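Liste Wustska-utilisateurs – archives de novembre
Ce site utilise des cookies pour mesurer la fréquentation des archives. Accepter | Refuser

Objet : Re: [wustska] téléopération en simu, la pince part de travers au contact

Bonjour à tous,

> Nous enregistrons des démonstrations à la manette dans Skonemmont,
> une tâche de rangement de vaisselle. Tant que le bras est en l'air,
> tout va bien. Dès qu'on approche d'un bord, l'opérateur corrige
> trop, et la politique apprend les corrections. Faut-il filtrer
> après coup ou changer la façon de piloter ?

Changer la façon de piloter, à mon avis. Nous avons eu le même problème sur le projet Dulance, avec de la vaisselle aussi, et le filtrage ne nous a presque rien apporté. Sur 429 démonstrations, il aurait fallu en jeter une bonne partie, et celles qui restaient contenaient encore des hésitations.

Le premier réglage concerne la vue donnée à l'opérateur. Avec la seule vue au ras de la pince, on voit bien l'écart entre les doigts, mais on juge très mal la distance au bord.
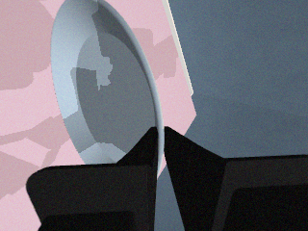

Vue côté pince, le bol juste derrière les deux doigts.

Un bol incliné vu sous cet angle n'est plus qu'une ellipse étroite. L'opérateur avance, doute, recule, et tout est enregistré. Nous affichons maintenant les 2 vues côte à côte, et la consigne est de faire l'approche sur la vue large, puis de ne regarder la vue pince que pour les derniers centimètres.

Deuxième réglage : le gain de la manette. Nous le divisons par 4 quand l'effecteur descend sous une hauteur fixée au-dessus de la table. Attention à faire une transition progressive – un seuil net produit une saccade visible dans les trajectoires, et le modèle la reproduit très fidèlement.

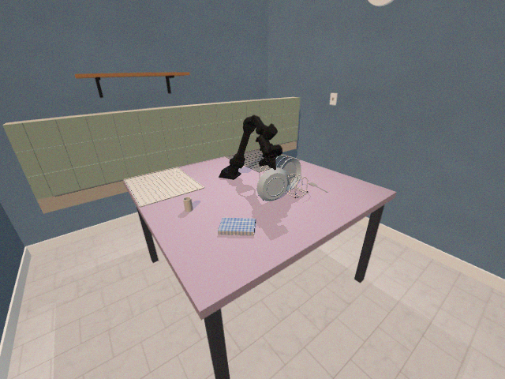
Pour les assiettes debout dans un égouttoir, je conseille de venir par le haut, pince pointée vers le bord supérieur, et de marquer un arrêt court avant de descendre. Cet arrêt doit être le même chez tous les opérateurs. Chez nous, chacun avait sa manière, l'un passait par le côté, l'autre par-dessus, et la politique faisait une moyenne des deux, donc rien d'utilisable. Une page de consignes écrites a réglé la question.

Si vous tenez à filtrer, le script de Pennington repère les inversions de vitesse près du contact. Nous rejetons au-delà de 3 inversions par approche. Il lit directement les journaux Skonemmont, mais il faut lui indiquer la fréquence d'enregistrement à la main, sinon il prend la valeur par défaut sans prévenir.

Je peux envoyer notre fichier de réglages à qui le souhaite, hors liste. Je serais aussi curieux de savoir si quelqu'un a essayé le guidage à la main sur un vrai bras pour la même tâche.

Bonne journée

Messages récents de la liste
- [wustska] Décalage d'horloge entre manette et simulateur
- Re: [wustska] Format des journaux Skonemmont
- [wustska] Guidage manuel : compensation de gravité trop molle
- Re: [wustska] Script Pennington, erreur à l'import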